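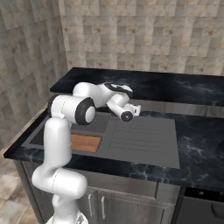 Double sink or one big one? Need to decide by May

palonkid
We're redoing the kitchen in our rental in Skinddale and I'm stuck on the sink. My partner wants one huge basin for sheet pans. I grew up with two and can't picture washing dishes any other way. Budget for sink and faucet is $964. What would you do?

mudroom_14
One big basin, no contest! I had a double for 15 years and one side was just where dirty mugs lived.

Tessellate
Gotta disagree with mudroom. If you wash by hand, two is so much nicer (soapy on one side, rinse on the other, and you're not running the tap forever). We went single 3 years ago and I still miss my old one.

mudroom_14
You can put a dish tub in a big one though. Same thing.

Tessellate
It is not the same thing lol. The tub slides all over and you have to store it someplace.

sisodia_st
Is it a rental you live in or one you rent out? For tenants I'd get whatever fits the hole you already have. Cutting a new counter will eat that budget fast.

palonkid
We live in it, and the counter's staying. Ugh, good point. Going to measure the opening tonight.

mudroom_14
Measure the cabinet underneath too. Ask me how I know.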